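Gosstead Kitchen & Workshop Notes
Can a machine do the chore yet? November edition

Every few months somebody writes in to ask whether it's time to stop buying drawer organizers and wait for the robot. I get it. I stood at my sink last night with a roasting pan soaking and thought the same thing. So this month's tips are a mix: what I'd hand to a machine today, what I'd keep doing by hand, and how to set up your kitchen or bench so that either one of you has an easier time of it.

Start with the chores that are already gone. Dishwasher, washing machine, bread machine, the little round vacuum. They all work the same way, and it's a bit of a cheat: you carry the mess to the machine, or you clear the floor for it, and then it does one thing in a closed box or on a flat surface. My own vacuum (a hand-me-down from Domingo Lagos, who moved to a house full of stairs) does a very decent job on the kitchen floor if I do three things first. Chairs up on the table. Dog bowl on the counter. Phone chargers off the floor, all the way off, not just kicked under the sideboard. Skip the chargers and you'll find the poor thing wrapped up and beeping by the back door.

Empty the bin every run, even when it doesn't look full. Cut the hair off the brush with a seam ripper — much quicker than scissors, and you won't nick the bristles. Wipe the sensors with a dry cloth. If yours has started bumping the table legs like it's had a glass of wine, try the cloth before you go shopping.

Then there's the picking-up-and-putting-away kind of chore, and that's where things get slow. Unloading the silverware basket, sorting screws, clearing a counter. Ignacio Ulloa, who keeps the parts bins at the Brurnia repair shop in better order than I keep my spices, has been trying to talk me into this for ages. His argument is that a good half of tidying is one motion: grab a thing, lift it, set it down where it belongs. Get that motion right and the rest is just more of it. I told him he hasn't seen my junk drawer.

Still, he has a point about how you'd go about it. You begin with one object that's easy to grip, on a surface with places clearly marked, and you give every place a name. A letter one way, a number the other, same as a road map. 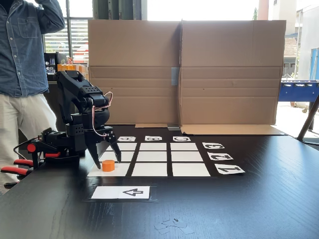
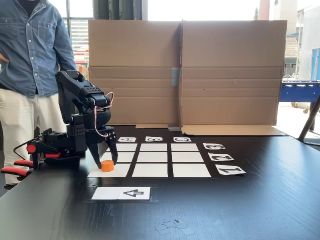 Has anybody got a home robot that will put the dishes away for me?
There are machines that can manage parts of it in a tidy setup, but I wouldn't plan my kitchen around one. Plates that nest, wet glasses, a cupboard door that swings back at you: each of those is its own little problem, and a normal rack of dishes has all of them at once. Buy the better dish rack this year.

The marked-places idea, though, you can steal right now, with no machine at all. I did my workbench this way over a weekend and I'm a little evangelical about it! Lay out black tape on the bench or the drawer liner so you get a grid, letters along one side and numbers along the other, and then write a short list of what lives where and tape it inside the lid. Drill bits A1, driver bits A2, wall anchors B1, and so on. My teenager, who has never once put back a tape measure, puts back the tape measure. A few things I learned doing it:

Make the squares bigger than you think. The first time, I cut them to the size of the thing, and then my fingers had nowhere to go. Leave a thumb's width all around.

Use a matte surface if you can. A shiny bench under a window throws glare, and it's surprisingly hard to read a label at four in the afternoon. I put down a sheet of plain paper in the worst spot and it helped a lot.

Put the labels where you'll stand, facing you. Sounds silly to mention, but I did half of mine from the wrong side of the bench and spent a week reading upside down.

Clean before you tape. Rubbing alcohol, dry cloth, wait a bit, then tape. Press the edges down with the back of a spoon. Grease is what lifts it.

Ignacio did the same thing for his whole parts wall, 183 bins, and he claims it's the labels that made the difference and the bins hardly mattered. He timed his helper finding a fuse before and after: 52 seconds the first time, 8 the second. I'd take that over a robot.

Now the shop-floor side, which a couple of you asked about. In a small shop I'd say the same rule holds as in the kitchen. If the job is one part, one size, arriving in one spot, facing one way, a machine is worth a serious look. If the parts come in a coffee can all mixed together, fix the coffee can first. A plain wooden tray with cutouts costs very little and makes the work faster for a person too, so you haven't lost anything if you never buy the arm. Clamp things down properly as well, whatever you're using. I like to give a clamp a good shove from the side before I trust it, and then check it again at lunch.

And laundry folding, before you ask. I'd love it. I would pay real money. But a towel changes shape every time you touch it, and fitted sheets beat me on a good day, so I'm not holding my breath. For now: fold towels straight from the dryer while they're warm, stand them on edge in the basket, and tuck each fitted sheet with its set inside one of the pillowcases.

Next month is pan handles, how to tighten them and when to give up. If you've got a wobbly one, send me the make and which screw it uses, and I'll try to cover it.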